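발효 시간에 따른 오이 요구르트 소스의 맛과 질감 변화
조리과학 실습 기말 보고서
조원: Nayara Falcão, Tamer Sleiman, Esperanza Calvo
지도: Kátia Godoy 선생님

1. 주제를 고르게 된 이야기

우리 조가 처음부터 오이 요구르트 소스를 하려던 것은 아니었습니다. 학기 초에 낸 계획서에는 병아리콩 스프레드가 적혀 있었고, 콩을 불리는 시간까지 꼼꼼하게 짜 두었습니다. 그런데 첫 시식 모임 날 Tamer가 집에서 할머니 방식대로 만든 오이 요구르트를 한 통 가져왔고, 빵에 조금씩 찍어 먹다 보니 어느새 통이 바닥을 보였습니다. 같은 요구르트인데 왜 가게에서 산 것보다 더 되직하고 신맛이 부드러운지 다들 궁금해했고, 그 자리에서 주제를 바꾸기로 했습니다. 계획서를 두 번 쓰게 되었는데도 너그럽게 받아 주신 Kátia Godoy 선생님께 이 자리를 빌려 감사드립니다.

2. 재료와 준비

우유는 학교 근처 Masoma 식료품점에서 같은 날 들어온 것으로 한꺼번에 샀고, 종균은 Ravholm 플레인 요구르트를 썼습니다. 올리브유는 조원들이 평소에 즐겨 먹는 Araújo 제품으로 통일했습니다. 오이, 마늘, 말린 박하, 소금, 레몬즙은 모든 시료에 똑같은 비율로 넣었습니다. 재료비는 조원들이 나누어 냈습니다.

오이는 껍질을 벗기고 씨를 긁어낸 뒤 굵은 강판에 갈았습니다. 소금을 뿌려 체에 받쳐 두었다가 면포로 꼭 짰는데, 처음 연습할 때는 이 과정을 대충 넘겼다가 소스가 거의 국처럼 되어 버렸습니다. 그 뒤로는 손목이 아플 때까지 짰습니다. 갈아서 짠 오이는 한 시료에 284그램의 요구르트와 섞었습니다.

3. 실험 방법

요구르트는 발효 시간을 여섯 시간, 아홉 시간, 열두 시간으로 달리해 세 가지를 만들었습니다. 온도는 발효기의 눈금을 그대로 두고 건드리지 않았습니다. 발효가 끝나면 바로 냉장고에 넣어 하룻밤 식히고, 다음 날 아침에 면포에 걸러 유청을 뺐습니다. 거르는 시간은 모두 네 시간으로 같습니다.

시식은 Vemoston 학생회관의 공용 부엌에서 했습니다. 오후 네 시쯤이면 다들 배가 고플 때라 점수가 후해질까 봐 걱정했지만, 막상 받아 보니 표시가 아주 솔직하고 냉정했습니다. 평가지에는 신맛, 되직함, 오이 향, 전체적인 느낌을 다섯 단계로 적게 했고, 시료 그릇에는 발효 시간 대신 기호만 붙였습니다. 걷은 평가지는 모두 296장이고, 빈칸이 있는 것을 빼고 284장을 집계에 썼습니다.

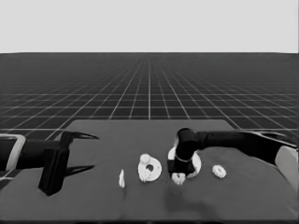 그림 1. 탁자 위 흰색 기어 부품 쪽으로 뻗은 두 로봇 팔(컴퓨터 렌더링)

4. 결과

여섯 시간짜리는 향이 순하고 달큰한 느낌이 남아 있었지만, 유청을 뺀 뒤에도 숟가락에서 주르륵 흘렀습니다. 오이와 섞으면 더 묽어졌습니다. 평가지에는 "샐러드에 끼얹으면 좋겠다"는 말이 자주 보였고, 찍어 먹는 소스로는 점수가 가장 낮았습니다.

아홉 시간짜리가 전체적인 느낌에서 가장 높은 점수를 받았습니다. 신맛이 분명한데도 마늘과 잘 어울렸고, 빵으로 떠도 모양이 그대로 남았습니다. Esperanza는 처음부터 열두 시간짜리가 이길 거라고 장담했기 때문에, 집계가 끝난 날 약속대로 조원들에게 레몬에이드를 샀습니다.

열두 시간짜리는 의견이 많이 갈렸습니다. 아주 좋다는 사람과 너무 시다는 사람이 비슷하게 나뉘었고, 오이 향은 거의 느껴지지 않는다고들 했습니다. 다만 구운 가지나 양고기에 곁들이면 어떨지 궁금하다는 의견이 여럿 있어서, 나중에 우리끼리 가지를 구워 먹어 보았더니 과연 잘 어울렸습니다.

5. 아쉬웠던 점

가장 아쉬운 것은 산도를 재지 못한 일입니다. 측정기를 빌리기로 했는데 날짜가 어긋나서 결국 혀에만 의지했습니다. 또 오이를 짜는 힘이 사람마다 달랐습니다. Nayara가 짠 오이는 언제나 뽀송뽀송했고, 다른 조원이 짠 것은 그만 못했습니다. 다음에는 짜기 전후의 무게를 재서 맞추려고 합니다.

마늘도 생각보다 까다로웠습니다. 섞은 직후에는 은은하다가 냉장고에서 하룻밤을 보내면 훨씬 매워집니다. 시식은 모두 섞은 지 한 시간 안에 했으므로, 이 보고서의 결과는 갓 만든 소스에만 해당합니다.

6. 집에서 만들어 보실 분께

아홉 시간 발효한 요구르트를 네 시간 거르고, 꼭 짠 오이와 다진 마늘 반 쪽, 레몬즙 조금, 말린 박하 한 꼬집을 넣어 가볍게 섞으시면 됩니다. 올리브유는 그릇에 담은 다음 맨 마지막에 두르세요. 미리 섞으면 색이 탁해지고 향도 묻힙니다. 거르고 남은 유청은 버리지 말고 빵 반죽에 물 대신 넣어 보세요. 우리는 납작빵을 구웠는데, 소스보다 빵이 더 맛있었다는 평도 있었습니다!

시식 자리를 마련해 준 Gilmar Cordeiro 선배와, 신맛에 얼굴을 찡그리면서도 끝까지 평가지를 채워 준 모든 분께 고맙다는 말씀을 드립니다. 남은 종균은 Tamer의 냉장고에 있으니 필요하신 분은 작은 유리병을 하나 들고 오세요.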